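The Slow Bus to Drirncombe

Some towns announce themselves from miles away, with a water tower or a big green sign, and some let you roll right past before you notice you've been there. Drirncombe belongs to the second kind, and for most of my life the only sensible way to reach it without a car was the number 18 bus out of Prunudgate. I rode it first as a kid with my nose on the glass, and I've been riding it again this past year, partly for this magazine and partly (my editor will have guessed by now) for the plain pleasure of it.

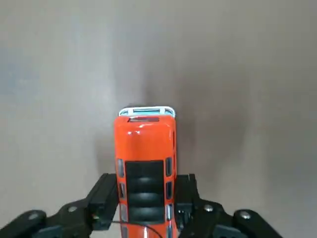
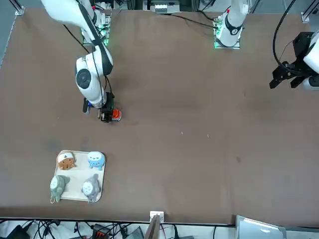

The 18 leaves from the curb beside the old Tierney building, which used to be a department store and is now mostly dentists. There's a bench, a shelter with one good wall, and a timetable behind scratched plastic. You learn to get there early. The driver doesn't mind if you climb on and sit a while with the engine off, and on a raw January morning that's a kindness I would put up against any hotel lobby in the state.

I should say something about the route, because the route is the whole point. A car takes the highway and gets to Drirncombe in 32 minutes. The bus wanders. It goes out past the feed store and the high school, drops down to the river, crosses at the low bridge, and then, for reasons that go back to a shoe factory that closed before I was born, makes a long loop through Biltiseck before heading north again. There are 44 stops on the printed map, and plenty of them are just a pole in the grass with a mailbox for company.

People used to complain about that loop. I complained about it myself when I was nineteen and in a hurry to be anywhere else! But Biltiseck has no grocery store anymore, and no pharmacy either, and if you sit near the front you'll see what the loop is for. You'll see folks get on with empty bags folded under one arm and ride in to Prunudgate, and then on the afternoon run you'll see the same bags come home full, wedged between knees, with celery sticking out of the top. One woman told me she plans her whole week around it. She reads library books on the way in and saves her talking for the way back, when her friends are all on board and the heater has finally caught up with the weather.

I'm a poor reader on buses, so I look out the window, and I've come to know certain yards very well. There's a porch past the low bridge where the furniture gets rearranged about as often as the sheets get changed. There's a barn with a faded ad for chewing tobacco on the river side, and a field where the same two horses stand nose to tail all summer long, swishing flies for each other. In October the maples along the Biltiseck road go off like firecrackers, and I've seen grown adults who have made that trip all their lives put down their phones for it.

Does a bus like this make money? No, and I don't suppose it ever did. The fares cover a slice of the fuel and the county makes up the rest, and every few years somebody at a public meeting asks whether it's worth it. The last time that came up, a petition went around the churches and the barber shop and the diner, and it came back with 1379 signatures on it, which in our part of the world is a landslide. The loop stayed. So did the early run, though the late evening one was lost, and I still miss it. There was something lovely about coming home over the river in the dark, the inside lights turned low and half the passengers asleep with their coats on.

If you want to try it for yourself, bring small bills, because the fare box doesn't give change. Sit on the left going out so you get the river. Bring a sandwich too, and get off at the Drirncombe end by the library, where there's a low stone wall that catches the sun until the middle of the afternoon. The next bus back will be along in a couple of hours. If the library's open they'll let you use the restroom, and the paperbacks on the cart by the door are a quarter each.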